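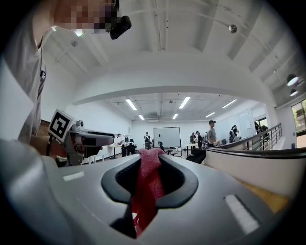
Filed under: Opinion, Kit & Budgets

Every January the same form comes round, and every January somebody fills in the box marked "automation" with a large number and a hopeful sentence. I have read a fair few of these now, for small firms mostly, and I have stopped being polite about them.

The one that set me off this time came from Codville, where a finishing and packing business wants to buy a machine to fold and sort cloth. Loubna Belkadi runs the floor there and was asked to support the bid. She sent it to me with a single question mark in the subject line. The supplier, Sirnska, proposes two arms on a bench, a year of "task teaching", and a support plan whose price is left for later. I would like somebody to explain to me why that last part is always left for later.

My quarrel is with how the money is laid out. The arms get a line each, with a part number. The teaching gets one line, and the line says "included". Included in what? Teaching a machine to handle a cloth means a person, standing at a table, picking up a cloth. Then doing it again. It is paid work, it takes up a room, and it goes on for as long as the results are poor. If I were asked to approve a new van and told that the driver was "included", I should want to know who he was and when he was going home.

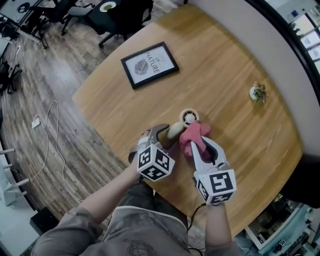

Cloth is a rotten thing to plan around, too. A box has corners and stays where it's put. A cloth lands differently every time you drop it, and a supplier who shows you one neat fold on a clean table has shown you one neat fold on a clean table. Ask to see it with your own stock, under your own lights, on a morning when the delivery has come in badly packed. Loubna did ask. She was told it could be arranged after signature.

Tarık Duman, who used to buy equipment for Lưu and now mostly complains about having done so, thinks I'm being unfair. His view is that early buyers always pay for the learning and that the sensible ones know it. Fine. Then write it down. Put 668 hours of somebody's time in the plan, or whatever the figure is, and let the people holding the chequebook look at it. What I object to is the learning being paid for out of the ordinary wage bill, by pulling two good packers off the line and calling it "engagement".

There is also the matter of what happens when the product changes. The Codville bid assumes one size of cloth for six years. Loubna laughed down the phone at that. They changed supplier in March and the new ones are thicker. Does the teaching start again? Who does it? The document has 100 pages and I couldn't find the answer in any of them, though there is a very nice chart of savings beginning in month 8.

I am not against the machines. Nga Đồng's outfit, Ploltero, rented one for a dull job with rigid trays, kept a separate budget for the people training it, and gave the whole thing a date on which they would stop if it wasn't earning its keep. They are still using it. It does the trays and nothing else, and she has refused two offers to expand it.

So my advice to Loubna was dull. Rent before buying. Get the support price in writing. Give the teaching its own line, with names and hours, and take those hours off the savings chart before anyone is allowed to admire it. She has sent all of this back to Sirnska, and the reply so far is an invitation to lunch.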